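Paper Stock: Storage and Acclimation Before the December Run
17 October 2019

The new stock for the December mailing has been received at the Delbridge building, and the count agrees with the packing list: 361 cartons, all 20 lb bond, all long grain. Last year's run lost time to curl and misfeeds. The printers were blamed first and were serviced twice, with no change in the jam rate. The cause was the moisture content of the paper at the time it was loaded. This item sets out how the stock will be held this year and what each print room is expected to do with it.

Paper takes up water from the air and gives it back until the two are in balance. A sheet that gains moisture swells mostly across the grain, and very little along it. When one face gains or loses water faster than the other, the two faces differ in length and the sheet curls, with the axis of the curl parallel to the grain. A stack behaves differently from a single sheet. The edges respond within hours, the center over days. Edges that have swollen around a dry center go wavy, and edges that have shrunk around a damp center go tight, so that the middle of the sheet puckers. Both conditions will feed badly. Wavy edges usually show up as skew, and tight edges as creases through the fuser.

The target for the store and for all print rooms is 68°F and 40 percent relative humidity. The temperature matters mainly through its effect on the humidity. Warming a closed room without adding water lowers the relative humidity, and a portable heater left on overnight can do more damage to an open ream than a wet week outside. Please do not use portable heaters in any room where stock is stored.

Cartons are to stay sealed until they reach room temperature. Cold paper opened in a warm room cools the air next to it, and that thin layer of air can reach saturation even when the room reading is on target. The outer sheets then pick up moisture the instrument on the wall never reports. A single carton set on its own, clear of the wall, is normally ready the next day. A full pallet left in its stretch wrap may need the better part of a week — the cartons at the center are the last to come up, and they cannot be judged by feeling the ones on the outside.

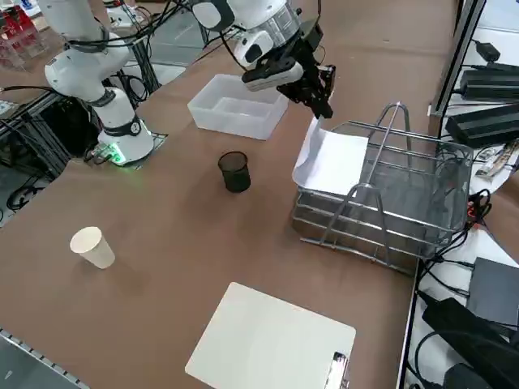 One reader wrote in after the last issue to ask whether any of this is worth the trouble when the ream wrappers are already moisture resistant, and suggested that opened reams could simply be taped shut again at the end of the shift. The wrapper does work well while it is intact. The coating is broken along the tear line once a ream is opened, and tape over a torn fold leaves channels at both ends. Taping is better than leaving the ream open on a shelf, but a closed plastic bag with the air pressed out is better than taping. Partial reams should be bagged, marked with the date of opening, and used before a fresh ream is started.

The same reader asked about fanning. Fanning separates sheets that are stuck together by cut edges or static. It does nothing for moisture balance, and in a dry room it can add to the static. Fan once, square the stack, and load.

Curl can be checked without any special equipment. Hold ten sheets by one short edge and let them hang, then look along the bottom edge. Repeat with the stack turned over, to separate true curl from the effect of the grip. If the curl is toward the printed side after fusing, load the next stack the other way up and check again before altering any machine setting. Most ream labels carry an arrow for the side to be printed first, and on this stock the difference is small but measurable.
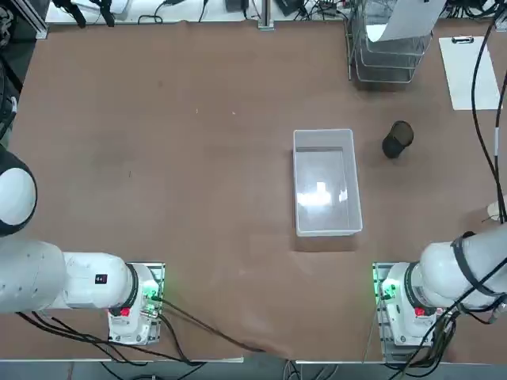 Readings in the store will be taken at opening and at closing, at shelf height and away from the supply vents. The Skultico sensors bought in the spring drift a little in their first months, so each one will be compared against the reference unit before the run and the offset written on its case. A reading outside the limits should be logged and repeated after an hour. Two in a row should be reported, and loading from that bay stopped until the cause is known.

Cartons are to be stacked no more than 4 high, on pallets, with a gap on all sides for air. Nothing is to be stored directly on the concrete. The bottom tier at the Burusgate annex was on the floor last winter, and the lower reams in that tier were the ones with the worst wavy edge. Racking has now been ordered from Breathnach. Until it is installed, the annex will hold envelopes only, and those on the upper shelves.

Delivery to the print rooms will follow the usual route sheet. Rooms that want stock earlier than scheduled should ask, and should have floor space cleared away from outside doors.

Print and Mail Services Newsletter | Contact: Stores Desk, Delbridge building | © 2019 All rights reserved | Back to top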